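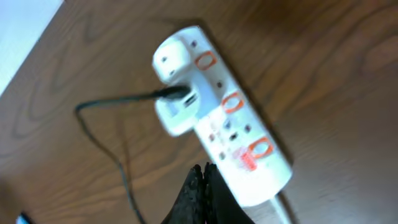 The door of my oven has not closed well since December. The oven is a Hernon 219, the wide one with two knobs and a clock, and it came with the apartment when I moved to Lukgate. I am not a person who buys new things quickly, so for the whole winter I leaned a chair against the door when I was baking bread. It was enough for bread. For cakes it was a disaster, they were high on the left side and flat on the right.

First I believed that the problem was the gasket, I mean the soft rope that goes around the opening. It was hard and brown in the lower corners, so it was a natural idea. I ordered a new one from Flerska, which is a small shop that sells only parts for kitchen machines. The gasket for my oven is held by hooks, and I put it in during one evening with my thumbs and a lot of bad words in two languages. It looked very nice. The door still stood open at the top by the width of a pencil.

So the hinges. I must explain how the door comes off, because the manual for this model is written in a way that I had to read it many times. You open the door completely. On each hinge, close to the body of the oven, there is a small metal latch. You turn both latches toward you, then you close the door slowly until it stops by itself, and from this position you lift it up and out. The door is heavier than it looks, and the glass inside is not happy if you put it down on a corner. I put mine on a blanket.

The right hinge was tired. When I pressed the arm with my hand it moved almost without resistance, and the left one I could not move at all. I wrote to Flerska and asked for one right hinge. They answered that the hinges are sold as a pair, for 41 dollars with shipping, and that there are two versions of them. The letter after the model number decides which one you need. My letter was under a layer of old grease on the sticker behind the drawer, and I cleaned it with a toothpick for longer than I want to admit.
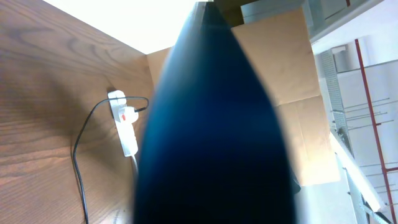
A reader wrote to me after my earlier post about the gasket that I should not change only one hinge even if I can find it alone, because a new spring next to an old one will pull the door crooked again in a year. She had done exactly this and had to buy the second one later for more money.

I listened and changed both. Each hinge sits in the door with two screws, and one of mine was round inside from somebody before me, so I used a rubber band under the screwdriver and it came out on the third try. The complete work took me one afternoon, with coffee.

Now the door closes with a sound that I had forgotten. The cake from yesterday is flat on top, still a little darker at the back, and I suspect the fan for that. I have already looked up the part number.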